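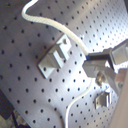 Workshop notebook – Saturday, June 6, 2020

Script two, the lake one

Read the whole lake script out loud this morning before breakfast, and it's too long. 1,598 words, and at my slow voice that eats up the room I wanted for silence after the boat part. The April version was shorter and I liked it better, but it had that clunky bit with the gate, so I'm not going back to it. Cutting instead!

Gone already: the whole paragraph about the color of the water. I had it blue, then green, then "silvery like evening," and when I closed my eyes and listened back I was so busy repainting the lake that I never got to sit down beside it. People bring their own lake. I'll say "the water" and leave it alone.

Kept: the warm stones under the feet. I love the warm stones. Might move them earlier, before the breathing, so there's something to stand on first.

Counting down

Tried the countdown from ten and from five. Five feels rushed (I sounded like I was launching something), ten drags if the listener is already halfway there. What worked nicest was going from ten but dropping the spoken numbers after six and only saying "and down again" on the out breath. Need to hear that one tomorrow with fresh ears, it may be that I was just sleepy by then.

Voice notes from the Munshi recording
– I swallow before nearly every "and now." Drink less tea before, more water.
– "Allow yourself to" shows up in three sentences in a row near the start. Awful. Change two of them to plain "let."
– The pause after "whoever is waiting there" is lovely, leave it exactly as is.
– Page turn right in the middle of the meadow. Print it on single sheets and slide them.

The Eto group

They get the short version on the call, the one where you stay on the shore. Last time two people said they didn't like being told to get into the boat, and fair enough, I wouldn't either if I was nervous of water. So the boat is now tied up and you can look at it or walk past it. I want to try the same thing in the Vurkuslow set, where the stairs go down into the cave. Could be a cave you only peek into? Would that spoil it? I keep going around on this one and have written both endings on the back of the cave sheet in pencil.

Background sound

Nernel track with the rain is out. It's pretty, but the rain loops and once you notice the loop you wait for it every time. Bare voice for now, maybe one soft bell at the end, the low one. The high one made me jump when I tested it, and I was the person holding the stick.

Coming back up

Still the weak part. I wrote "slowly, in your own time" and then hurried through it myself in one breath. Next draft: fingers first, then the sounds in the room, then a stretch, and only then the eyes. Leave a full breath between each.

To do: retype the lake with the cuts, record the long countdown again, find the low bell's little cushion.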